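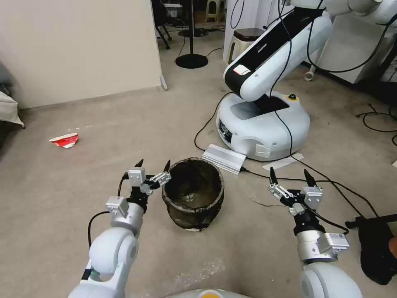

Head view, both grippers open at the bin.

Monday, still on the bin task. Eugeniusz Kubiak drove in the morning and I took over after lunch, and wow, his hands are so much steadier than mine! We kept 63 demos and threw out four where I let go too early (all mine, sigh). That puts us at 238 for the Lindeck set.

The leader arms feel better with the wrist gain turned down – I stopped overshooting the rim almost right away. Left side still lags a bit when I move fast, so I'm going slow on the approach and asking everyone else to do the same, please.

Want to try two people swapping every block tomorrow, mostly to see if the policy cares whose style it gets. Ask Vereck about the spare foot pedal!

Last updated: September
This site uses cookies. Accept | Manage settings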